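Recording sessions at Ollport: your questions

I get asked the same things by everyone who comes to help us gather examples, so I've put my answers in one place. – Yuzhen Zhong

What do I do in a session?

You drive the arm through a small everyday job, over and over, and we save each go. Cai, our learning system, studies the saved goes and tries to work out the job for itself. A session is 3 hours with a decent tea break in the middle.

Do I need to be good at it?

Not at all! I was dreadful in my first week. Slow is fine, and if you fumble a grasp, just have another try and keep recording – Cai needs to see how people recover.

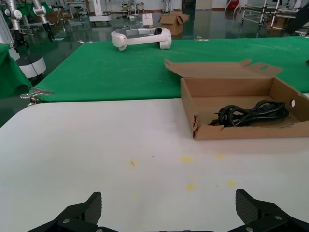 What I would ask is that you don't do it exactly the same way each time. Come in from the left, come in from the right, start higher up. If all 8 goes in a set look alike, Cai learns one path and gets lost the moment something has shifted.

How many examples do you have?

3738 when I last looked, in May. I'd love more (I always would).

What if I spoil one?

Press the discard button in Ballel, our recording program, and carry on. If you forget, write the number down and I'll find it later.

Can I see what Cai has learnt?

Yes, come along at 5 o'clock and I'll run the latest version for you. It still makes a mess of cables.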